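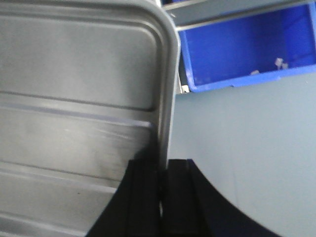

Attachment 1: gray panel, rounded corner and ribs, close up

Home Orders My Tickets Parts Guides Contact
Search tickets and guides... Go

Ticket 127
Product: Stiltesell flow rack, roller lanes
Site: Pastdale, packing room
Status: Open
Subject: Metal trays turn sideways and stop partway down

Hello and good morning to whoever picks this up! First of all, thank you for the help with the bin labels last time, they have stayed put beautifully. I'm writing about the trays now. We have the Stiltesell rack set up with the blue plastic bins in the lanes, and the bins run down just as nicely as they did the day we put it together. You set one at the high end, let go, and it's waiting for you at the low end. We like it very much.

The metal trays are another story. We got them from Wang as a separate order (up to 120 of them on a busy week, coming and going) and we'd hoped to use the same rack so that everything would live in one place. A tray goes on at the top quite straight, travels a little way, and then one corner gets ahead of the other and it swings around and sits there. If I give it a nudge it goes on, but then I am standing at the rack nudging trays all morning, and I do have other things to do.

What I've tried so far, in case it saves you asking:

- Wiped all the rollers down with a damp cloth and let them dry overnight. They spin freely when I run a finger along them. No change.
- Put the level across the rack at both ends. Dead on, side to side.
- Turned the tray so the short side leads. It goes a bit further before it swings, and then it swings anyway.
- Put a weight in the tray (a box of tape rolls). Better, I'd say, but it still stopped on the third go.

I should add that I'm no engineer and I may be using the wrong words for things. When I say lane I mean the gap where a bin goes, and when I say track I mean the strip of rollers itself.

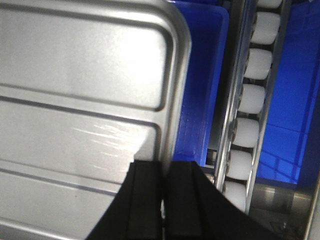
Leltisance Support, 10:40 a.m.: Thanks for such a thorough write-up, it really does save us a round of questions! Your words are fine, we say lane and track too. Our first thought is that the trays are riding on the tracks unevenly, with more of the weight on one side, so that side drags and the other keeps moving. The bins have the lane walls to keep them straight. Could you measure how far apart the tracks are, center to center, at the top and again at the bottom? And could you tell us whether a tray sits down between the rails or up on top of them?

Reply, 2:15 p.m.

Got the tape measure out after lunch. It's the same at the top and the bottom on every lane but the one at the far end, which is 2 inches wider at the bottom. I don't remember setting it that way, but I do remember that we moved the whole rack in March to get at the outlet, and it was not a graceful move. I've loosened it and brought it back in, and I'll run the bins through again before we go home to be sure I haven't spoiled anything.

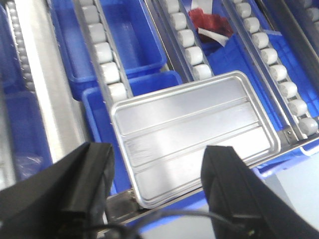
The question about between or on top took me longer, and I think the answer is that it depends on how carefully the tray is put down. If I lower it slowly and square to the lane it behaves. If it goes down at a slant it just stays at a slant, and I'm including one lying diagonally like that, with its far right corner right by the little screw at the end of a rail. That screw made me wonder. Could a tray rim be catching on the screw heads? I ran my thumb over the ones I can reach and a couple stand up higher than I'd like. I've also been looking at the two long ridges in the floor of the tray and asking myself whether they matter at all to how it rides, but that's more your department than mine.

So for the rest of today I'm going to tighten those screws and then send trays down one at a time, some set down square and some set down carelessly, and keep a tally on the back of a packing slip.

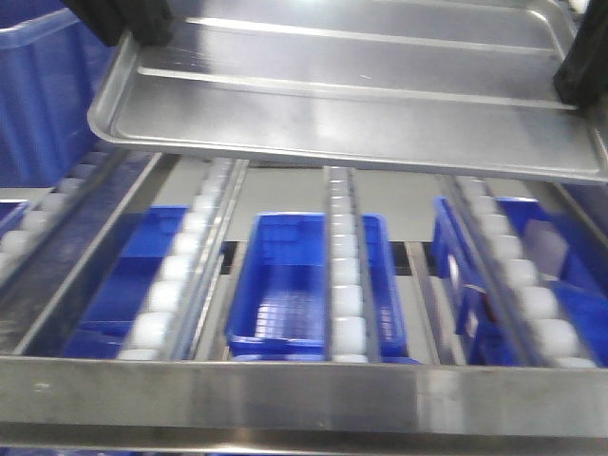 While I do that, would you look up whether the Stiltesell takes a side guide for flat trays? I found guide strips on your parts page, 54 inches long, but the listing only mentions bins. I'd be happy to order enough for one lane and see how it goes before doing the whole rack. If they clip on without drilling, so much the better, as I'd rather not drill into something that works so well for the bins.

Leltisance Support, 3:30 p.m.: Those strips do clip on, and they can be trimmed. We haven't tried them with the Wang trays, so one lane is a sensible start. Please send the tray's outside width, rim included, and we'll check the clearance before you order. Leaving the ticket open.

Reply, 4:05 p.m.

Will do, I'll measure a few in case they vary. The screws are tight now and the bins still run fine in the end lane. The tally is going slowly, so I'll add it here tomorrow along with the widths. Thank you again!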